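December, evening

Drove back from Tillthorpe with the heater stuck on and wrote most of this up in the car park before I lost it. Notes on grasping and on the wider question Mirta keeps putting to me, namely whether any of this is ready for a house.

Started at 8.40. First two hours went on calibration. The wrist camera extrinsics had drifted again and the residual on the board was bad enough to see by eye. Re-ran the routine twice. The second pass brought it down to what I would call acceptable for rigid objects and poor for anything thin. Asked Zulema whether the bracket had been knocked. She said it had been tightened, which can have the same effect. I have asked for a line in the log whenever a screw is touched.

The task list for the week is tidying. Pick a thing up, put it in the right place, leave the table clear. Mirta wrote the list from her own sitting room, and it shows: toys, stationery, a remote control, one shoe. I prefer it to the Orellana list we used last spring, which was all cartons and bottles and told us nothing we did not already know. Cartons are solved if you are content with one carton at a time.

The toys are on cloth this week. We had been working on bare slats, where the depth readings have a fault of their own (the gaps come back as noise and the planner treats some of them as obstacles). Cloth removes that fault and brings in two others. It moves when you pull on anything lying on it, and it has ridges, so the height under an object is not the height of the table. A patterned cloth adds a third, in segmentation. Zulema chose the busiest one she could find, with brushstrokes all over it in the manner of Van Gogh. On the plain grey felt we had before, the segmenter found thin objects with very little trouble. On this one it loses edges and now and then reports a yellow streak as a stick.

Drumstick first, then drum. The order matters because the stick should end up beside the drum and you want to know where the stick is going before you move the other thing. I have argued for drum first on the grounds that the larger object hides more. Lost the argument and have noted it.

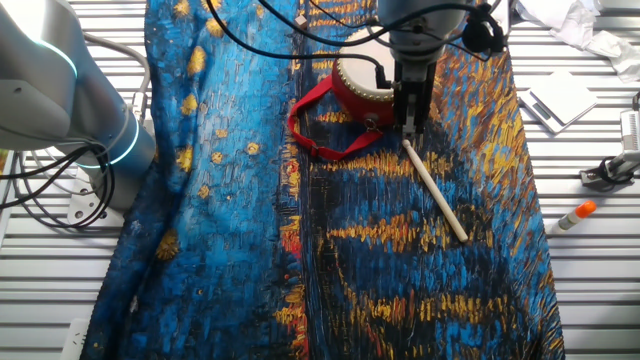 Gripper above the upper end of the drumstick, drum and strap to its left.

The approach is from directly above, fingers down. On a round stick the contact is a line on each finger, and if the fingers are not square to the stick the thing rolls or yaws on closing. A person does not think about this because a fingertip is soft and wraps. Ours are black, flat and parallel. I have a pair of moulded pads on order from Vukeo and they were promised before the holiday. Not arrived.

There is also the matter of where to hold it. The planner prefers whichever end gives it the best clearance score and has no notion of balance. Take a drumstick near one end and the far end sags, so the pose you had before the lift is no longer the pose you have after it. For placing on a table you can live with that by coming in high and letting the low end touch first. For putting a stick into a pot or a slot you cannot. I want centre of mass in the grasp score. For a plain stick the middle of the long axis is a good enough guess and would cost us almost nothing to compute. Zulema agrees in principle and would like it after the new year.

The strap is the hard part of the whole set. The drum body is a cylinder and the gripper has no quarrel with a cylinder provided it is narrower than the opening, or you take it by the rim. The strap is something else. It lies in a loop, it can catch on a finger, it drags over the cloth and takes the cloth along. It has a buckle on it, which has weight and therefore swings. We have no model of the strap. The collision checker carries the drum as a cylinder and treats the strap as if it were not there, so any plan that is clear on paper may go straight through the loop. I proposed marking everything near the loop as forbidden. Zulema pointed out that on this table it would forbid half the useful approaches. She is right and I still think we should do it for the first pass.

Mirta came in at lunch and asked the question again. Could a machine tidy a child's room yet? I said no, and she asked me to say it in a way she could send to Venerard, who pay for the bench time and want a paragraph. Here is the reasoning, to be shortened.

Tidying is a long chain of short tasks. Suppose every pick succeeds 95 times in 100, which would be a very good figure on mixed objects and better than ours. Thirty things on a floor at that rate gives you a clean run about one time in five. The rest of the time something has been dropped, and what matters is whether the machine knows it was dropped and can go back for it. A human tidier drops things constantly and it costs nothing. Detecting and recovering is where the money should go, and the grant is written as though it were all about the first grasp.

Second, speed. A careful pick on our bench is far slower than a hand doing the same job. That does not bother me much. If a machine took all night over a sitting room and did it properly, people would buy it and sleep. Dishwashers are slow as well. What they would not accept is being called in halfway through to free a strap.

Third, knowing what tidy means. The stick goes with the drum. The glue stick does not, though it too is stick-shaped and small, and there is one on this same table at the far right with an orange cap. Our rules handle this by a lookup table which I typed in myself. The language model route does better on things I never listed and worse on things I did, and I do not have a good account of why. On the 145 items in Mirta's inventory the two methods disagree often enough that I would not ship either.

Shop floors are a different matter and I said so. In a stockroom you can choose the shelf, the lighting, the tray and the spacing, and you can ask the supplier to stop putting straps on things. Most of the success people quote comes from arranging the room. I don't say that to run it down. Arranging the room is proper engineering and it pays. But a house is arranged for the people in it and they will not move the sofa for us.

Mirta wrote some of that down. She asked if I would put a date on it and I declined. She asked if I would let the present machine loose at her place for an afternoon with someone standing by the stop button. Possibly, for hard toys on a plain carpet. No textiles, nothing with a cord, nothing the dog values.

Afternoon on data. We hold just under 3,000 labelled picks from all sessions and I went through the tags. 500 of them are marked as stick-like, and nearly all of those were recorded on felt or on bare slats. So the training set has almost no thin objects on patterned cloth, which explains a good part of the segmentation trouble without any cleverness required. Plan is to collect 100 more on this cloth and 100 on a second one, ideally with a stripe, before touching the network. Zulema has a curtain at home she says is hideous. Have asked her to bring it.

Cables. The bundle across the top is still longer than it needs to be and one strand hangs down on the left over the cloth. It ought to be tied back before anyone takes depth data on that side. Two more ties and a shorter lead for the camera. Ordered the lead, part number in the blue book.

Also to do:
Fingers square to the stick before descent, tolerance to be agreed.
Force limit on closing. The present value was set for cartons and is too high for toys.
Pull test on the cloth, clamped at two corners and unclamped, same object.
Ask whether anyone has modelled bag handles. A strap is nearly a bag handle.
Write Mirta's paragraph. No dates in it.

Left at 5.50. Soup. The vacuum robot at home had got itself under the radiator again with the fringe of the hall rug, and I cut it out with the kitchen scissors. It has been on sale in one form or another for a very long time and it has one job, on a flat floor, and it does not need to pick anything up. Must remember to mention that in the paragraph, or perhaps not, as Venerard will ask which make.

Heater booked in at the garage for the morning, so bus.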